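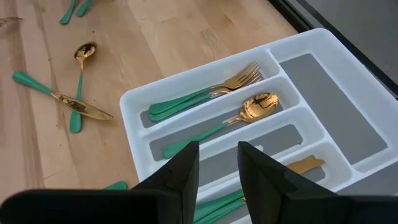
A wrist camera's view of the cutlery task, with part of the set sorted into the tray and part still on the table.

Haugen releases new planner for table-clearing arms

The software company Haugen has released a new version of Damari, its control and planning package for small robot arms. The main change is in how the program decides which object to pick next when several of them lie on top of each other.

The release came in August and was first shown at the company's office in Taltonholm, where the team uses a cutlery sorting task for most of its daily testing. In this task an arm must take forks, knives and spoons from a table and lay each one in the correct compartment of a tray. The task is simple to explain to visitors, but the company says it has been one of the hardest for its software.

"People see a spoon and they think it is easy," said Duangjai Petchrat, who leads the planning group at Haugen. "For the camera, a shiny spoon is like a small mirror. It shows the room, it shows the lamp, it shows the robot itself. The program must understand that all of this is only one spoon."

The cutlery in the test has gold-colored metal and teal-green handles. In the older version, Damari looked for the whole outline of an object before it planned a grasp. This worked well with matte objects, such as wooden blocks or plastic cups, but on polished metal the outline often broke into several pieces. The new version looks for the handle first and then estimates where the rest of the object must be. Reflections on the bowl of a spoon or on a blade now have less influence on the result.

The second change concerns crossed objects. When a knife lies over a spoon, the arm should take the knife first. If it takes the spoon, the knife will slide or fall, and the next plan will be made from an old picture. Damari now builds a small graph for each view, in which every object is connected to the objects it may be touching. The planner reads this graph and starts with an object that has nothing above it. When it is not sure which one is on top, it moves the wrist a short distance to the side and takes a second look.

According to Petchrat, the second look was discussed for a long time inside the group. Each one costs some 3 seconds, and several of the engineers wanted to avoid this. In the end they kept it, but the user can set how sure the planner must be before it skips the extra view.

The group reported results from 105 sorting runs made with the new version. In 37 of them the arm finished without asking for a second look at any time. In five runs it stopped and waited for a person. Petchrat said that three of these stops had the same cause: the handle was hidden under the gripper itself, and the planner had lost the object from its list.

"This is the weak point of a camera on the wrist," she said. "It is close to the work, and we like this. But the fingers are always in the picture, and they cover exactly the place where you want to see."

To reduce this problem, the new version keeps a short memory of each object. If a handle goes behind a finger, the program holds its last known position for a few moments and marks it as uncertain. Before this change, such an object was simply deleted, and when it appeared again the planner treated it as a new one. The memory does not solve every case. If the object is moved while it is hidden, the stored position is wrong, and the arm has to look again from a higher point.

Placing the cutlery has also been changed. The tray used in the test has long, narrow compartments and one wide one, and the walls between the narrow ones leave little room for error. The older planner aimed for the center of a compartment and opened the fingers there. The new one compares the direction of the handle with the direction of the walls, turns the wrist to match, and lowers the object before it opens. It also checks what is already in the compartment, so that a second fork can be laid over the first one and the two handles point the same way.

Haugen did not train a new model for every type of tray. The user marks the compartments once, on a still picture from the wrist camera, and gives each one a name. After this, the program finds the tray again if it has been turned or pushed a little. Petchrat said that this step takes a few minutes and that no programming is needed, although the user must be careful to mark the inner side of the walls and not the upper edge.

A tool for replaying past runs is also part of the package. It shows the camera view together with the graph, the chosen grasp and the reason why other grasps were refused. The company first made this tool for its own engineers, who were spending many hours reading log files. Customers asked for it after they saw it on a screen during a visit.

One of the first outside users is Skeltmont, a catering equipment supplier which plans to try the software on a return line for rental tableware. The company has asked for a mode in which the arm can work with mixed sets, where the handles do not all have the same color. Haugen said that the handle search does not depend on one color, but it has not yet tested enough different sets to promise a result.

Speed remains a question. Haugen has not published a figure for how many pieces the arm can sort in an hour, and Petchrat said that a person is still much faster at this work. The group has given more attention to safe stops and to correct placing.

Present users of Damari can install the new version over the old one. Saved tray markings will continue to work, but grasp settings must be entered again because the format of the file has changed. A guide for this is included with the download. The next update is expected to bring support for two cameras, one on the wrist and one fixed above the table.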